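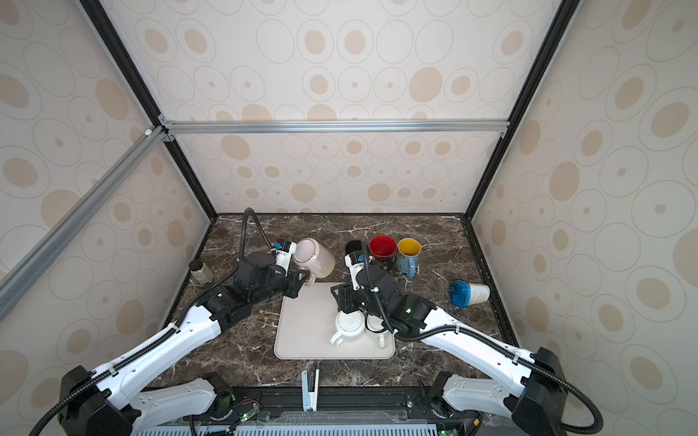

Mug-to-tray work in the cell, pink mug in the left gripper and the right arm over the tray.

May, cell notebook, started 3:00 in the afternoon

Writing this up while it's fresh, and because Rochelle asked me (very kindly, with coffee) to stop keeping fault notes on the backs of packing slips. So, the left gripper. We have been chasing the idea that it lets go early, and I have grumbled about it to everyone who will listen, but I had never sat down with the log and read it from one end to the other. Today I did, and I'm a little embarrassed at how long I put it off!

The fault itself: on run 19 the left arm had a mug by the body, tipped over, and was bringing it in to the tray when the grip command dropped to zero for 200 milliseconds and then came back as if nothing had happened. The mug came down on the rim of the tray and rolled toward the front. Darnell hit the stop. No chips, no harm to anyone, and both arms held where they were, as they should. But his hand had been on its way in to straighten another mug a few seconds before, and that part bothers me a good deal more than the mug does. We have gotten much too easy about reaching in between placements when the arms look idle. They look idle when they are waiting, too.

What the log says: the controller raised code 432, which in the Zukitz notes is a lost reply from a wrist motor. It retries, and while it retries it sends no grip value, and our code reads no value as zero. Two things wrong, then, one of theirs and one of ours, and ours is the one I can fix before supper.

As for why the reply gets lost, my money is on the cable. It stands up in a big loop over the left wrist, and when the wrist turns to flip a mug over, the loop has to bend back on itself. I had Darnell move the wrist slowly by hand with the power off and the meter on the connector, and twice out of maybe a dozen turns the reading jumped. That isn't proof, but I'd be surprised to be wrong. The spare harness is in the Rosenthal drawer, under the labels.
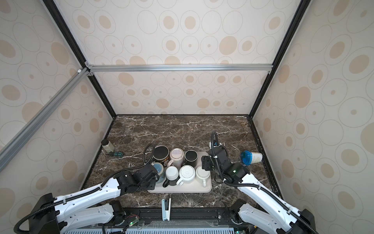 Full tray, both grippers down close to the mugs. Most of them bottoms up.

The light blue mug at the front left is the placement I like least. The left gripper ends up right against it, and if the grip drops out there, the mug has neighbors to knock into. Rochelle suggests running the Nurkura test list with that corner left for last, so a slip costs us one mug and we still get the rest of the data. I think she's right and have changed the order.

Done so far: a missing grip value now means hold the last one and stop the arm. Tried it by pulling the plug on the bench motor, and it held all 3 times. Ruvero still needs the log file from run 19, which I'll send along with the meter readings.

Still to do: swap the left harness and give the loop more slack. Nobody's hands past the front rail unless the stop is pressed in, and that goes for me first of all. Darnell is making a card for the front of the cell. Also, whoever has the good side cutters, please put them back, I need them for the cable clips in the morning.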